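Search products, guides and more Search Clear

Brorkby counter alarm tether, second version

I run a little gift and jewelry store in Nolterberg, and I've been selling these tethers on the side ever since other store owners started asking me where I'd bought mine. So this is my product page, and I'm going to write it the way I'd tell you over the counter (my sister says it's too long, and she's probably right!).

The Brorkby is a thin steel cable on a spring reel. One end sticks to the thing you're selling, the other goes through your counter or shelf into a small alarm unit underneath. If the cable gets cut or the sticky pad gets pulled off, the alarm goes off, and it is LOUD. I set mine off by accident the first morning and dropped a whole tray of earrings.

I bought my first set after a bad April. We lost a watch, two bracelets and a music box in one week, all from the front counter, all in the middle of the day with me standing right there. I reported it and the officer was very kind, but he asked what I had holding the display pieces down and the answer was nothing at all. I'd looked at the big store systems before that, the ones with gates at the door, and they cost more than my rent. Besides, my doorway is so narrow that half my customers would be setting them off with their strollers.

The cable pulls out to 19 inches, which lets a customer pick something up, turn it over and hold it to the light. My old ones from Chevalier stopped at barely half that and people gave up on looking. I like the Chevalier reels for heavier things and I still carry them, but for small pieces I'd pick the Brorkby every time.

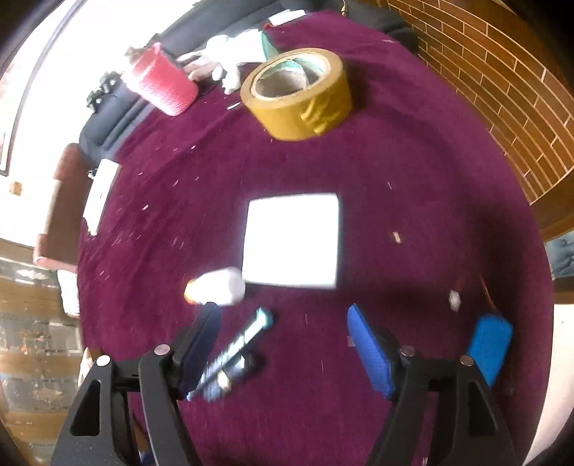
4 min read

Setting one up took me roughly 5 minutes once I knew what I was doing. The first one took most of an evening, mainly on account of my counter, which is old oak and didn't want to be drilled. You need a hole just wide enough for the cable. If you can't drill (rented fixtures, glass tops), get the clamp bracket, which grips the back edge of the shelf and holds fine as long as the shelf isn't too thick. Measure first, please! I've had more clamps come back than anything else I sell.

The sticky pads are the part I'd fuss over. Wipe the item with rubbing alcohol, let it dry, press hard, then leave it overnight before you put it out. They hold well on metal, glass, and hard plastic. They do not hold on leather or anything fuzzy, so for wallets and purses you want the loop end, which goes around a strap or through a buckle. To take a pad off, warm it with a hair dryer and roll it away with your thumb. Switch the alarm off before you do that. Ask me how I know.

What you get in the pack: the alarm unit, the reel and cable, a few spare pads, one loop end, and a key to switch it off. The battery is the ordinary kind from the drugstore. Mine lasted 220 days, and it chirps for a good while before it quits, so you'll have plenty of warning (and so will your customers, it's a very annoying chirp).

A few grumbles so you're not surprised. The key is tiny and I've already lost one. Replacements come from Amar, the distributor, and they're slow, so order a spare with your first pack. The cable only comes in gray. And a tether won't do a thing about stock you leave lying loose, so keep your small boxed pieces behind the glass and just tether the ones you want people to handle.

Did it work for me? The front counter's been fine since I put them on. One person gave a cable a good hard yank, the alarm went, and he was out the door with empty hands. I still keep my eyes open, and I still ask everyone if they need any help, which my first boss taught me and I think does half the job by itself.

I bought 200 of these in the last order, so there are plenty on the shelf. Message me with what you're displaying and what your counter's made of, and I'll tell you which end and which bracket to get. If you're local, come in and try one, just warn me before you pull.

Page updated 5/27/23

We use cookies to remember your cart and to see which pages get read. Accept Manage choices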